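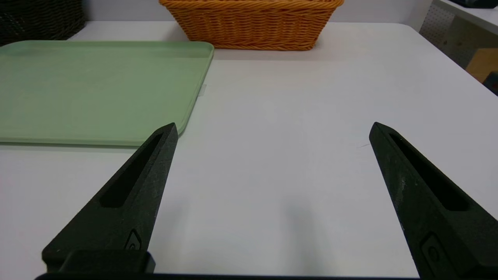
A white tabletop.

Illholm has a new rule about tables, and it runs to 12 pages.

Starting in January, anyone who rents a room at the Iglesias Community Center will have to leave the tables "visibly and demonstrably clean," a phrase that took the town council most of an evening to agree on. The old rule, which had been taped to the inside of a cupboard door for as long as anyone can remember, said "Please wipe."

The trouble began with glitter. A card-making class used the large room in the fall, and the bridge club that had the room after it has been finding the results in its cuffs ever since. The bridge club wrote a letter. The card makers wrote one back, on very nice paper, suggesting that some of the glitter predated them.

By the time the matter reached the council, the file also held complaints about candle wax, jam, sawdust from the birdhouse people and a ring left by a coffee urn to which no group would admit a connection.

Under the new rules, renters put down a deposit of $70 and get it back if the tables pass inspection. Inspection is carried out by the next group in, a system that one council member called "neighborly" and another called "an invitation to war." Any group that fails 2 inspections in a season loses its evening slot and is moved to 7 in the morning.

"We looked at what other towns do," said Akua Kpodo, who manages the center and wrote most of the text. "Other towns mostly have a sponge."

Kpodo said she had hoped to keep the document to a single page, but each group that read the draft asked for something to be added about one of the other groups. Page 4 deals only with crumbs. Page 9 defines a crumb.
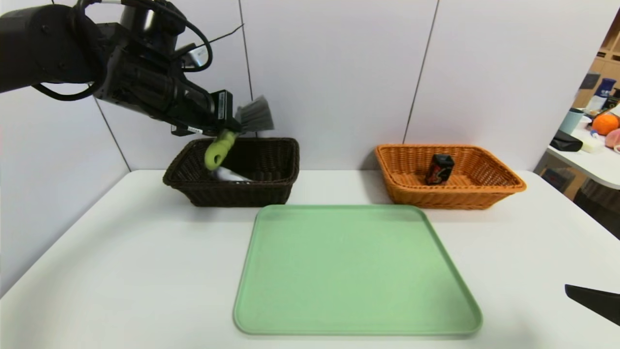 The council also agreed to spend $200 on cleaning supplies, to be kept in the hall closet and signed out by name. A motion to put a lock on the closet failed after it was pointed out that the center already has a locked closet, and that the key to it is thought to be inside.

Not everyone is pleased. The Girov Street Quilters say they have never left so much as a thread behind and resent being asked for a deposit on their good name. The quilters have offered to supply a tablecloth, which would hide any mess completely. The offer has been sent to the rules subcommittee for study.

The rules passed by a single vote after around two hours of debate. Much of that time went to whether a table that is clean on top but sticky underneath should count as clean. For now it does. The council will look at the question again in the spring, when the undersides will have been checked.

Refreshments were served after the meeting. The room has been rebooked for a budget session, and Kpodo has asked council members to come 15 minutes early and bring a cloth.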